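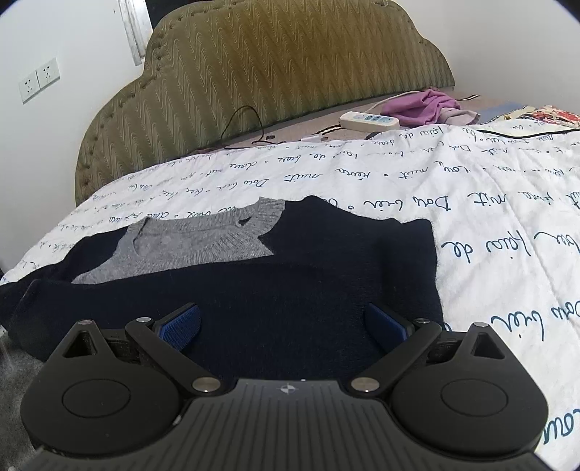

Part 3: Folding a jumper on the bed

Right, jumpers. If you've come straight from the T-shirt part, you can forget most of it, because knitwear wants a gentler hand and a bit more room. I do all of mine on the bed – it's a better height for my back than the floor, and there's space to spread the arms out properly.

Before you start, pull the duvet as flat as you can get it. Any lumps underneath will end up as lumps in your fold.

1. Lay the jumper out with the neckline towards the headboard. I always do it this way round so I'm standing at the hem end and working away from myself.

2. Smooth it from the middle outwards with flat hands. Don't tug! Tugging at the hem is how I stretched a lovely green one that Macarena Toledo knitted for me, and it never went back.

3. Check the collar is sitting straight. If yours has a ribbed band round the neck, run a finger along it and turn out any bit that's rolled under.

4. Bring one side in towards the middle, stopping just past the edge of the collar, then lay the sleeve straight down along the body.

5. Do the same on the other side. The sleeves can overlap a little (mine always do).

6. Fold the hem up to just below the collar, then fold once more for a drawer. For a shelf I leave it at the one fold.

Note: very dark colours are a pain in poor light. Navy and black look identical in my bedroom after tea, so I sort those by the window first and fold them later.

Caution: please don't hang heavy knits, even for a night. Shahnaz swears by padded hangers but I've still had shoulders go pointy on them.

How high to stack

I keep up to 9 in a pile, thin ones on top. Anything taller leans over the first time somebody pulls one out from the bottom. If you're putting them away until December, wash them first and make sure they're properly dry before they go in the box.

Cardigans are next, in Part 4. Do the buttons up before you lay them down.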